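How Do You Shop for a Robot?
June 2019
By the Pop science desk
Last updated: June 2019, 4 p.m.

Print this page | E-mail this page

Imagine you run a workshop called Cullel, where old computers get sorted and checked. You have a pile of computer chips, and every one has to go into a holder. You want a robot to help. Great! How much money do you need?

Most people think of the arm first, and no wonder, arms are the fun part! But an arm all by itself is like your own arm with no hand on the end. It can wave at a chip all day long. To pick one up it needs a gripper, and grippers cost extra.

So let's make a shopping list. Cullel's arm comes from a firm named Plula, and we'll leave its price for later (it's big!). The gripper costs $777. Then come 4 sets of finger pads at $13 each, which adds $52. Pads get worn from squeezing, so you plan for new ones before you need them. And the holder that the chips fit into, called a fixture, costs $874. Add it all up and you get $1,703, and you haven't even bought the arm yet!

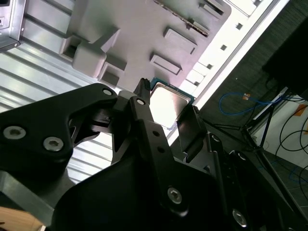 Our reader Flarkow wrote in to ask why anyone would spend more on a holder than on the gripper, when the holder doesn't even move. Couldn't you just use a box?

What a good question! A computer chip is flat and easy to damage, and it has to line up with its place very closely. If a box slides a tiny bit, the robot may reach for the wrong spot. A good fixture keeps each place where the robot expects it, and that is worth paying for.

Now try planning one yourself. Pick a job you'd love a robot to do, like putting crayons back in their box. Write down what the robot must hold, and where it must put it. Is the thing soft? Slippery? Does it break? Then draw the fingers you would buy, and the holder too. Leave a line at the bottom of your list for spare parts, and another for cables. People forget the cables all the time!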